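Prurnwood Captions: gag cartoon captions with subject tags
README for the second release
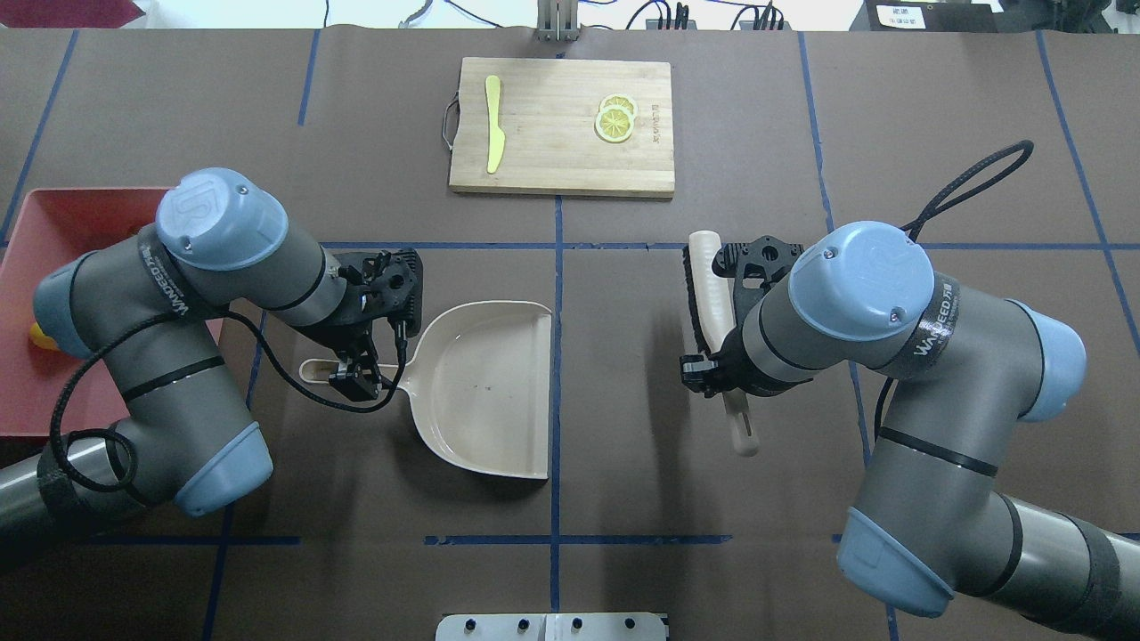 Grigoris Zacharopoulos wrote after the first release that a caption list with no drawings is only half a cartoon, and he asked whether the captions had been picked to work by themselves. They had not. The set takes every single-panel cartoon in the Prurnwood drawers that has a typed caption slip, including those where the words mean little without the art. If you want captions that stand alone, filter on the field "needs_art" and keep the rows marked "no".

What is in the set

There are 243 captions, one per row. Each row has these fields:

id -- the drawer code followed by the sheet number, as penciled on the back of the original
caption -- the text on the slip, with its own spelling and punctuation
speaker -- who says the line, if the slip tells us (boss, spouse, dog, judge and so on)
setting -- one or two words, such as "office", "desert island", "kitchen"
topic -- one main tag from the list in topics.txt
needs_art -- yes, no or unsure
notes -- anything else written on the slip

Fields left blank are unknown. Please don't read a blank speaker as "no speaker". Captionless cartoons are not in the set at all, and neither are the multi-panel strips, which Plotano keeps in a separate list with its own numbering.

Where the captions come from

The originals were drawn for trade papers and small magazines and sold through the Koutsoukos syndicate, which attached a slip to each sheet. Most slips were typed. A few were corrected by hand, and in those cases the handwritten version is the one in the caption field, with the typed wording moved to notes. We did not check the captions against the printed magazines. An editor may well have changed a line before it ran.

How the tags were made

Two readers tagged every caption separately, with the drawing in front of them. Where they disagreed on topic, they talked it over and picked one. Where they disagreed on needs_art, the row says "unsure". There are 14 topic tags. "Politics" and "government offices" are separate tags, and they overlap more than we would like. A joke about a senator at a ribbon cutting could have gone to either one.

Sheet numbers are not dates. The drawers were refilled out of order more than once, so a high number does not mean a late cartoon -- please don't sort by id and call it a timeline.

Known problems

Drawer W has duplicates. The same gag was sometimes redrawn for another buyer with one word changed, and both versions are kept as separate rows. Some slips have lost their closing quotation mark and we have left them that way. The setting "bar" and the setting "restaurant" were used loosely by one reader and strictly by the other.

Many of the jokes are old, and some lean on stereotypes about wives, bosses and foreigners. They have not been removed or softened. Rows we would think twice about printing have "dated" in the notes field, but that mark was added in one quick pass and it will have missed some.

Format and use

captions.csv is UTF-8 with a header row and commas inside quotes. The longest caption is under 80 words and most are a single sentence. Wutetti users can load the file directly, but should turn off the option that strips leading spaces, as it also eats the opening dash on some lines.

You may use the tags freely. The captions remain under the syndicate's terms, which are in terms.txt, and reprinting one with or without its drawing needs permission. Short quotation in a review or a paper is fine.

Corrections

Send the id, the field and what it should say. Fixes are collected and go out with the next release. Changes since the first release: drawer K added, "sports" split from "hobbies", speaker filled in for the courtroom gags.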